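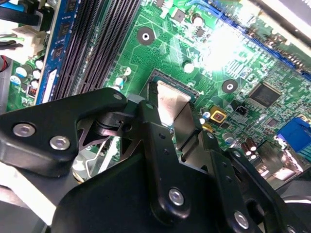 How to decide if a robot can take over a bench job: the processor swap

Feb 1, 2019

In our repair shop in Jodstead we change processors in old desktop computers, test them, and send them out again. It is small work, a little boring, and every person who visits asks me the same question: can a machine not do this already? I have tried to answer it properly. Below is the method I use to judge a job before anybody spends money on it. I explain it with the processor, but you can use the same steps for folding towels or for filling a dishwasher.

You will need a bench, a dead motherboard which you are not sorry to lose, a processor which is also dead, a notebook, and one free afternoon. You do not need a robot for the first part.

Step 1. Do the job by hand and write down every movement

Write small movements, not big ones. "Change the processor" is not a movement. My list for one socket is:

Push the lever down and a little to the side, until it is free from its hook.
Lift the lever fully.
Open the metal frame, if the socket has one.
Take the processor by two opposite edges.
Lift it straight up and put it in the tray.
Take the other processor from its tray.
Turn it until the corner mark agrees with the mark on the socket.
Lower it straight down and let go.
Close the frame, then the lever.

When I did this the first time I had only four lines. Then I asked a colleague to follow my list exactly and to do nothing else, and she stopped at the second line. So please do the same test with somebody who has patience.

Step 2. Mark what each movement needs

Beside each line write one of three words: reach, look or feel.

Reach means the hand only has to go to a known place. Machines are good at this for many years already.

Look means you must see something before you move, for example the small triangle in the corner of the processor. A camera close to the fingers can help, but the metal lid shines under a lamp, and the board has shiny spots too. A lamp from the side, with a sheet of white paper in front of it, gave us better results than a stronger lamp.

Feel means your fingers notice something and correct it. When I lower a processor I feel when it sits flat. If it does not sit flat, I move it a very little until it does. I never thought about this before I had to write it down, and I suppose most people in my trade are the same.

In household jobs you will find that "feel" is almost everywhere. Pulling one towel out of a wet pile is feel. Putting a plate in the rack is mostly look and reach, and for this reason I expect machines to do plates before they do towels.

Step 3. Check the space around the part

The socket sits in the middle of a crowd: memory slots, capacitors, connectors, and on many boards a big cooler which must come off first. Human fingertips are soft and they can go between things. Metal fingers need more room and they forgive less.

Take a ruler and measure the free space on each side of the part. Then measure the fingers of the gripper, with the bolts, because the bolts often stick out further than the plate. We forgot the bolts, and a capacitor paid for it. If the fingers do not fit on two opposite sides, try to turn the board before you buy other fingers. A quarter turn was enough for us on most boards.

Step 4. Try it on dead parts

Only now use the machine. We could try ours, built by a small firm named Clirna, for the whole of June. Begin with the lifting only, with the frame already opened by a person. Go slowly. Keep one hand near the stop button and the other hand away from the board.

Write the result of each try in one of these groups: finished alone, finished with help, stopped, damaged something. Do not make a group called "almost". Almost is a very friendly word and it will spoil your notes.

After each try, look at the socket with a magnifier. On the type with pins in the socket, one bent pin is enough to lose the board, and you will not see it from above without good light.

Step 5. Compare with the person, including the waiting

A trained person in our shop needs about 2 minutes for the full swap, without cleaning the old paste. The machine needed 23 minutes on its best full run, and a person stood beside it all that time. So for now my answer is no, it does not save us work. Lifting the processor out is quite possible. The lever and the frame are the hard part, because they push back with a spring.

If you do one model of board only, and you do 3,000 of them, your answer can be different. You can build a holder which keeps each board in the same place, and then many "look" movements become "reach". Our boards come from Hughes and Anar, two local collectors, and they are mixed in every box, so a fixed holder does not help us much.

Do the exercise again after one year. Keep the same list and the same dead board, otherwise you will compare two different things. My board is in the drawer under the bench, with the old notes folded around it.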